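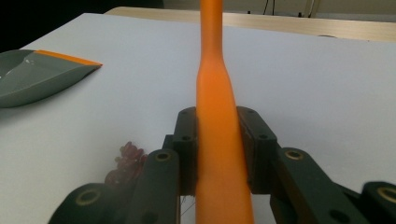 A hand-held gripper closed on an orange object, with thin padding between the fingers and the surface.

The Turum guidelines are a voluntary set of rules for collecting handling recordings with hand-held grippers. They cover how the tool is set up, how the work surface is laid out and how each recording is labelled before it is used to train a robot. The guidelines are published by the Turum working group and are not a standard in the legal sense. No outside body checks that they are followed, although several suppliers describe their recordings as "Turum compliant".

Background

The first version grew out of a house manual at Fadura, a firm that sold recordings of household and toy handling. Its buyers had complained that work from different operators could not be compared. Dwynwen Gwilliam, who edited the manual, cut it down to 40 rules and passed it to the working group. Most of the wording has survived, including several passages that only make sense in Fadura's own workshop.

Main provisions

The rules on contact ask for padding on both fingers, replaced when it is worn, and for a grip that meets the object on opposite sides. Operators must inspect joints and screws at the start of a shift. The term "worn" is left undefined.

The rules on layout allow other items to stay on the table during a grasp, provided they do not touch the object being held. A plain, evenly lit surface is preferred. Rule 17 of the original manual, which banned glossy objects, was dropped after operators ignored it.

The rules on labelling require failed grasps to be kept and marked as failures. A supplier must deliver at least 200 recordings per object class. The guidelines do not say how this figure was reached, and no supporting trial has been published.

Reception

Supporters credit the guidelines with giving small suppliers a common checklist. The evidence for better results is thin. The study most often cited, by Spahić, compared 4000 recordings made under the rules with an older set, but the two sets used different tools and different operators, so the gain it reported cannot be put down to the rules alone. A smaller comparison by Lumelum, using 101 objects, found no clear difference in grasp success.

Critics also point out that compliance is self-declared. A supplier fills in a form, and the form asks whether the rules were read, with no question on whether they were applied. Gwilliam has defended this as a matter of cost. A revised form was promised for December and has not appeared.

See also

Gripper calibration
Data labelling
Voluntary standards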